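Fjeld gripper kit for PC parts: can it really handle a CPU?

We use cookies to remember your login and your font size. OK / Change settings

Keerthana Raju
I run the after-hours electronics club at Sustovside and we've been saving for a gripper for our arm. The Fjeld kit from Arnholm keeps coming up. It's $902 with the wrist camera, and that's most of our money gone. We want to teach the arm to pick up computer parts, mainly memory sticks and processors, and put them where they belong. Has anybody tried it on something as small and smooth as a CPU? I'm also wondering how much you can see from the wrist camera once the fingers are holding something. The product page only shows it picking up a foam cube!

3 comments

Rami Yammine
Yes, and I love this thing, so weigh my answer accordingly. I've had mine since January and computer parts are nearly all I use it for. I bought it with my own money, in case you're wondering.

It holds a processor by the edges, between the pads at the ends of the fingers, and that was what sold me. The top of the chip stays clear and I can see it on camera the whole way over (well, most of it, the fingertips do hide a bit of the lower part). I started on a grey practice panel that has a raised square for the socket and blocks for other parts, and moved on to a proper motherboard after eight evenings of fiddling. Go slow with the closing force. The default setting is meant for bigger things and I turned mine well down before I let it near a chip.

All of these are from the wrist camera, so you can judge the view for yourself.

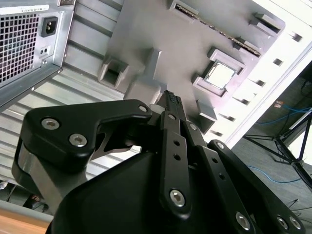
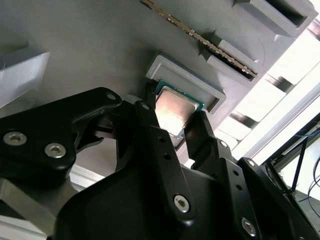

The processor is in the fingertips in that one, up by the socket frame, and in the next one too.

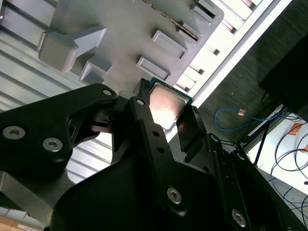
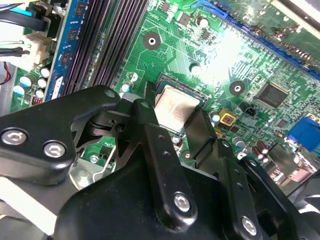

What I'd tell a club before buying
- The fingers and the body take up a big share of the camera view. You get used to it, but if you want to see the whole board, budget for a second camera off to the side.
- Watch your lighting. Processor tops are shiny and a bright window behind the work will wash out the picture. I pull the blind now.
- Swapping the pads takes me 15 minutes. The screws are hex socket, so keep a decent set of keys handy and not the bendy ones from the furniture drawer.
- Practise with dead chips. Any repair shop will have a few, and nobody cries if one hits the carpet.

It's a terrific kit for the price. Ask away if you get one, I'm happy to share my settings file.

11 people found this helpful

Daryna Karpenko
Agree with most of that. My favourite thing about it is how narrow the fingertips are, because you can get down beside a socket where my old gripper just bumped into everything. Memory sticks are harder than CPUs, though. Picking them up is easy, but pushing one home takes real force and my arm isn't strong enough to do it nicely. Check your arm's payload and pushing force first, Keerthana. If it's one of the light hobby ones, let the students press the sticks in by hand.

Also get the longer cable. The one in the box was too short for us.

4 people found this helpful

Bilal Saab
does it work with the Gisurgate controller? asking for the same reason

1 comment

Keerthana Raju
Thanks so much, the camera views are exactly what I was after. Rami, yes please to the settings file!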